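Mirent Opens Applications for Small Workshop Energy Grants

9th August

Mirent, the regional foundation for small business, today announced a new grant program to help independent workshops reduce their heating and electricity costs. Applications are open now and will be accepted through the end of October.

The program is open to firms with fewer than 50 employees that own or lease their premises. Grants may be used for insulation, window replacement, lighting and the repair or replacement of heating systems. Each approved applicant may receive up to 2000 euros, paid once the work has been completed and invoiced.

"Small firms have told us that they know what needs to be done to their buildings but cannot set the money aside," said Ineke Hoekstra, director of Mirent. "We have kept the application to five pages and expect most owners to be able to fill it in without outside help."
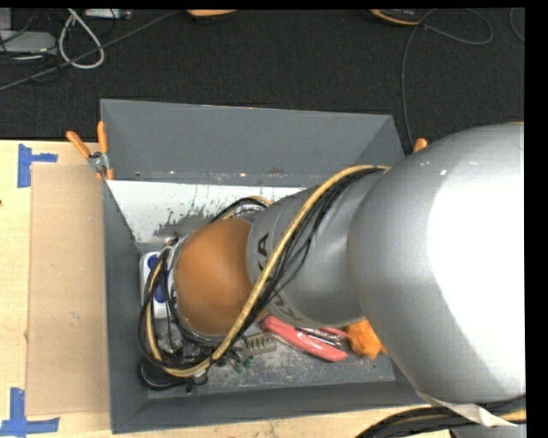
A survey carried out by Mirent last winter drew responses from 377 businesses across the region. More than half reported that energy bills had led them to delay other spending, including training and building maintenance. Firms in older premises were the most likely to report difficulty.

Assessments will be carried out by Corero, an energy consulting firm, under the direction of Torbjørn Strömberg. Applicants will receive a written report on their building whether or not a grant is awarded. The foundation expects to fund around 900 projects before the program closes.

"A report is useful only if the owner can act on it," said Strömberg. "Our assessors will list the work in order of cost, beginning with the least expensive."

Firms that have received other public funding for the same work are not eligible. Tenants must include a letter of consent from the property owner.

Application forms are available from the Mirent office and on the foundation's website. Questions about eligibility may be directed to Anouk Martens, program manager. Media inquiries should be addressed to Els Dewulf, communications office, Mirent.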